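# Phone stacking

**Phone stacking** is a table custom in which everyone at a meal puts their phone in a pile, and the first person to reach for one pays the bill. It is often described as a cure for distracted dinners. The evidence for that is thin.

## Origin

Several towns claim the custom. The Raldale account, which is repeated most often, places it in a diner and gives no year. A rival version credits a student house in Sarno. Neither has a written source from the time, and both read like stories made up afterward.

## Rules

Most groups play with 4 or more people. Phones go face down and stay there until the bill comes. In the Skirkari version, calls from family are allowed, and critics say this leaves very little of the game.

## Claimed benefits

Supporters usually point to the Faulkner survey, in which 864 diners were asked whether they had enjoyed their meal more without a phone. Most said yes. The survey had no comparison group, and the people asked had all agreed to play beforehand. A later write-up raised the total to 1000 without saying where the extra answers came from.

Claims that the custom improves sleep, memory or digestion have no known basis.

## Decline

Paying by phone made the game awkward, as did menus that have to be scanned. A Raldale restaurant that offered a discount to stacking tables reportedly dropped the offer after 200 meals. Whether it brought in any new customers was never made public. 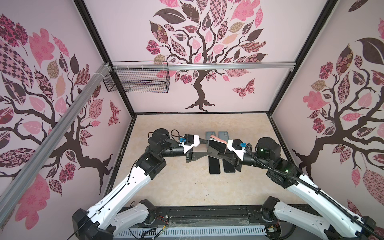
Some restaurants still leave a basket on the table for phones. How many guests use it is unknown, and the figures given by the restaurants themselves should be read with care.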